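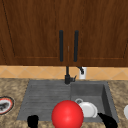 Page 17

Section 4: Living With Your Stedeck Doors

If you are reading this section first, welcome. Most people do. Sections 1 through 3 cover hanging the cabinet boxes, and the fact that you skipped them suggests either that somebody else did that part or that you have already done it and something is crooked. Both are covered.

The Stedeck door system comes in single and paired versions. This section deals mostly with pairs, where two doors meet in the middle and are expected to look as if they like each other. A recessed panel door with a long bar handle is handsome and unforgiving. Two vertical handles side by side will show you a tilt that you could have ignored for years on a plain door with a round knob.

You will need:

A number 2 Phillips screwdriver, the hand kind
A pencil
Masking tape
A level
The Flonoditz spacer card from the parts bag (thin, gray, already lost)

CAUTION: Do not use a power driver on the hinge screws. The screws are soft, the driver is not, and replacement hinges take a while to reach you.

4.1 Closing the gap between paired doors

1. Close both doors and stand back far enough to see the whole front. Kitchens being what they are, this may put you in the hallway.

2. Look at the line where the doors meet. It should be the same width from top to bottom. If it is wider at one end, at least one door is leaning. Don't touch anything yet.

3. Hold the level against the hinge side of the cabinet box. If the box itself is out of plumb, put the screwdriver down and go back to Section 2. You can adjust the doors to match a leaning box, and people do, but you will be back here by August.

4. Open the left door. Each hinge has two screws you care about. The front one moves the door left and right. The rear one lets the door move in and out. There is a third, on the plate, which raises and lowers the door. We will get to it.

5. Turn the front screw on the top hinge a quarter turn. Close the door and look. If the gap got worse, turn it back and go a quarter turn the other way. There is a rule about clockwise, but it flips depending on which side the hinge is on, and trying it is quicker than remembering it.

6. Do the same on the bottom hinge until the gap is even.

7. Slide the spacer card down the gap from top to bottom. It should travel without sticking. If it sticks at one point only, check for a drip of finish on the door edge before you blame the hinge.

NOTE: Make all of your side-to-side adjustments on one door before moving to the other. Working on both at once feels efficient and is how an evening disappears.

4.2 Leveling the bottom edges

1. Loosen the plate screws on both hinges of the lower door by one full turn. Keep one hand under the door. It will drop a little, and it will choose its moment.

2. Lift the door until its bottom edge lines up with its neighbor. A strip of masking tape across both doors will hold things in place while you reach for the screwdriver you left on the counter.

3. Tighten the top plate first, then the bottom.

4. Remove the tape right away. Left overnight, it will take a bit of the finish along as a souvenir.

4.3 If the handles don't line up

First, confirm that the doors are level (4.2). Nine times in ten the handles are fine and the doors are guilty.

If the doors are level and the handles still disagree, the handle holes have a small amount of play. Loosen both screws from inside the door, nudge the handle, and retighten by hand. If that doesn't do it, the holes were drilled in the wrong place. Section 7 explains the Amach backing plate, which hides a wrong hole very well. We sell a lot of them.

CAUTION: Never hang wet dish towels on the handles of wood-finish doors. We know they look made for it.

4.4 Soft-close dampers

The damper is the small cylinder clipped to the top hinge. It is set at the factory to 8, which suits a door of average size. Turn the dial down for a lighter door that takes all afternoon to close, and up for a heavier one that still slams.

1. Open the door halfway and let go.

2. If it slams, turn the dial up one step and repeat.

3. If it stops before it closes, turn the dial down one step and repeat.

NOTE: Pushing a soft-close door shut does not help it. Guests will do this anyway. The damper can take it.

4.5 Cleaning

Use a damp cloth and a drop of dish soap, then a dry cloth, and follow the direction of the grain. Run a corner of the cloth along the edges of the recessed panel, where cooking grease goes to retire. Greenberg Cabinet Soap is also fine, and smells better.

Do not use scouring pads, oven cleaner, or anything with the word "ultra" on the label.

4.6 Checking your work later

After the first 100 or so openings the hinges settle, and one door may drop slightly. Repeat 4.2. After that they should hold, provided no one swings on them.

Spare hinges are sold in pairs under part number 618. Order the same finish as the originals, which is stamped on the inside of the hinge arm in very small type. A flashlight helps. So does a younger person.

Continue to Section 5 for drawers, which have opinions of their own.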